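Re: [zelteo-users] Scheduled export drops custom columns after upgrade
From: Bronwyn Wihongi
Date: 2018-01-02

On the scheduled export problem, you wrote:

> We upgraded our Zelteo server to version 3 and the nightly
> export to Tiltik stopped sending our custom columns. The
> standard ones (title, owner, status) still arrive fine. If I
> run the same export by hand from the admin page, all 22
> columns are in the file. I have compared the two files line
> by line and the only difference is the missing columns. The
> log shows no errors, just "export finished". Is there a
> setting I have missed?

We ran into the same thing at Stubbs when we moved up from version 2. The short story is that the manual export and the scheduled export don't run as the same user anymore. When you click the button, the export runs under your own account, so it sees every column you can see. The scheduler runs under the service account, and after the upgrade that account loses read permission on any column that was created by a project admin.

The exporter skips columns it can't read and doesn't write anything to the log at the normal level. Set the log level to debug for one run and you should get one line per skipped column, starting with "field not visible".

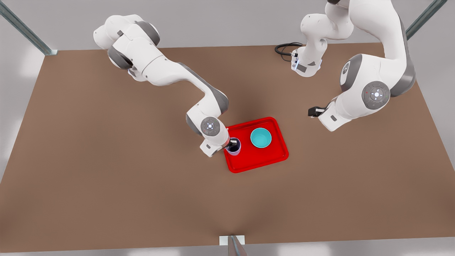
To fix it, go to Admin, then Accounts, and open the service account. There is a tab called Field access. Ours was set to "Standard only" after the upgrade, and I'm fairly sure it was "All" before. Change it, save, and restart the scheduler. A reload of the configuration is not enough. We tried that first and lost an evening to it.

If you don't have the Field access tab, your own login is missing the system role. A project admin can see the account page but not that tab.

Two other things to check while you are in there.

The column map on the Tiltik side is stored by position, so if your import ran for a few nights with fewer columns, the map may have been saved again with the short list. Ours had. Open the map, delete it, and let the next import build a new one. Any renamed headers will have to be typed in again, so copy them somewhere first.

The export file is also split once it goes over 400 rows, and the second part has no header line. This was already the case in version 2, but the old importer put up with it. Look for "Header in every part" in the export job and turn it on.

> I also thought about calling the export over the API from
> a cron job, so I can skip the scheduler completely.

That works, and one of our other teams does it that way. They have a small script that starts the export, waits for the status to change to "ready", and then downloads the file. Use a token that belongs to a real account with the right permissions, or you will be back where you started. Tokens made before the upgrade still work, but they keep the old permission set until you renew them. Also, the call times out after 55 seconds if you ask for the file directly in the same request, so start the job and poll for it.

I stayed with the scheduler because the Cokach plugin we use for archiving hooks into it, and a file made through the API never gets to the plugin.
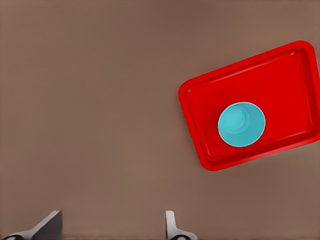

Do I need to run the missed exports again for the nights when the columns were dropped?

Only if you keep history on the Tiltik side. Each export is a full copy, so the first good run will fill in the current values. For the history, use "Run for date" on the export job and go through the missed nights oldest first, after the column map has been rebuilt.

If the debug log shows something other than "field not visible", please post those lines to the list along with your exact build number.

Bronwyn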